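Section 4: Setting up your controls on the course

Before you start, do have a read through the whole section once with a cup of tea. It takes a few minutes and it will save you a walk back up the hill later on. We assume you have already charged the Oledex control boxes overnight (see Section 2) and that your map is printed and checked.

4.1 Waking the boxes

1. Lay all the boxes out in number order, starting with the Start box and ending with the Finish.

2. Hold the master tag flat against the top of each box until you hear two short beeps. One long beep means the clock has not been set, so pop that box to one side and go back to Section 3.

3. Check the number on the little screen against the number on the label. They should match. If they don't, believe the screen — labels get swapped far more often than you might think.

Note: a box will stay awake for 26 hours and then put itself to sleep. For a two-day event such as our April weekend at Hindale, wake the boxes again on the second morning.

4.2 Putting the controls out

4. Work from the far end of the course back towards the Finish, so that you are never carrying a full load on the longest leg.

5. Push the stake in until it stands firmly by itself, then clip the box on with the screen facing up. On pavements and in car parks, use the Zapata strap and fasten it to a railing or post at waist height.

6. Hang the flag where a runner coming from any direction has a fair chance of seeing it once they reach the feature.

Caution: never strap a box to a gate that opens, a road sign or a lifebuoy post. Please also keep straps clear of cycle paths, as the loose end can catch in a wheel.

4.3 Testing on the ground

7. Touch a runner's tag to each box as you place it. You want a beep and a flash. If you get the flash and no beep, the box is still recording, but a runner in a hurry may well stand there wondering, so swap it if you have a spare.

8. Write the time of your test on the control sheet. A tag holds up to 169 visits, so one test tag will happily see you through even a big urban course.

4.4 Bringing everything home

9. Wipe each box with a damp cloth, and leave the lid seals alone.

10. Put the boxes away in number order, with stakes and straps kept separately.

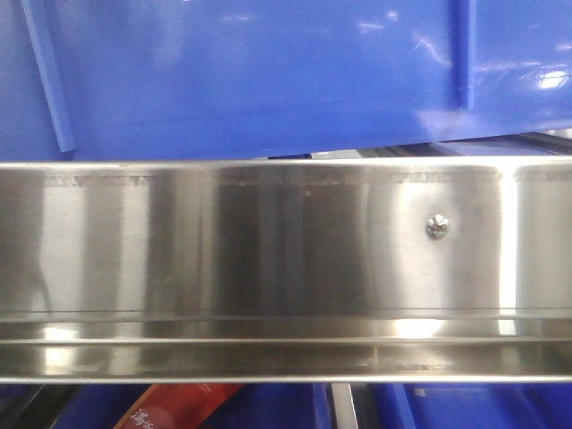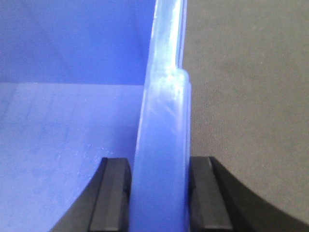
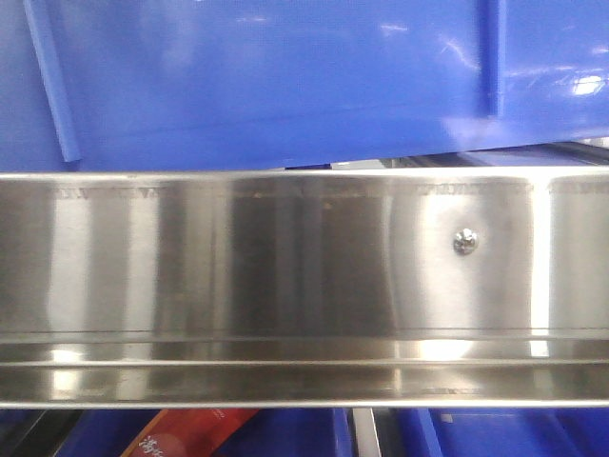
4.5 Reading the results

11. Plug the Trorov reader into your laptop and wait for the green light before you open the program. The reader can store 500 runs, after which the oldest are written over, so save your file as you go along.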